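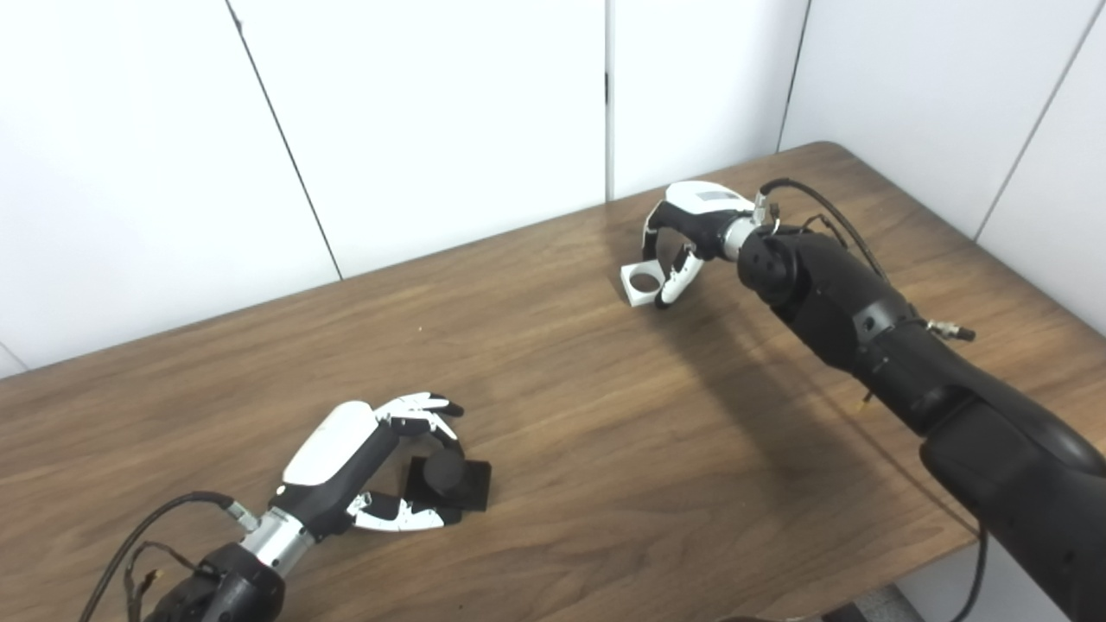

By Fabian Wallner
January 6, 2020

The black part has a square base with a short cylinder standing on it. The white part is a small square with a round hole through the middle. Putting one on the other is a job most people would finish before they noticed they had started. At Rundmont, two robot arms are being taught to do it, and the teaching is slow.

Annelies Pfister runs the collection room. Her team doesn't program the motion. An operator moves the arms by remote control while the system records the joint positions, the finger positions and the view over the table. One pass from start to finish is an example. The target for this task is 500 of them.

"People ask why we don't just write down where the hole is," Pfister says. "You could, if it was always in the same place. We want it to be somewhere else every time."

Between examples the operator puts the parts back on the wooden table in a new spot, turned a different way. Sometimes the left hand handles the base, with its fingers curled over the cylinder, and the right hand carries the white piece in from the far side. Sometimes the jobs are swapped. The sheet taped up next to the operator's chair lists 32 starting layouts, and each one has to be covered before any of them is repeated.

A hand with fingers is harder to drive than a simple two-jaw clamp. The operator has to think about the thumb. If it comes in too low it touches the table first, and the part tips. New operators spend their first two days on nothing but picking up and setting down, and none of those recordings are kept.

The rules on what does get kept have changed since June. Back then a fumble meant the example was thrown out. Now it stays in if the operator recovers without help. Pfister argued for the change after an early version of the system, trained only on clean passes, missed the cylinder and then sat there pressing down on the table. It had never seen a miss, so it had no example of what to do next.

Examples are still thrown out for other reasons. A cable catches on a finger, or the operator stops halfway to think. Long pauses are a problem, Pfister says, as the system learns to pause too.

A shift in the chair lasts two hours, and a good operator can record 22 usable examples in that time. The work is tiring in the wrists and neck. Operators trade places with whoever is checking recordings at the next desk, which gives them a rest and shows them their own mistakes.

The next task, already on the schedule, uses the same two parts in the other order: take the white piece off and set it down flat. Pfister expects it to need its own set of examples from the beginning.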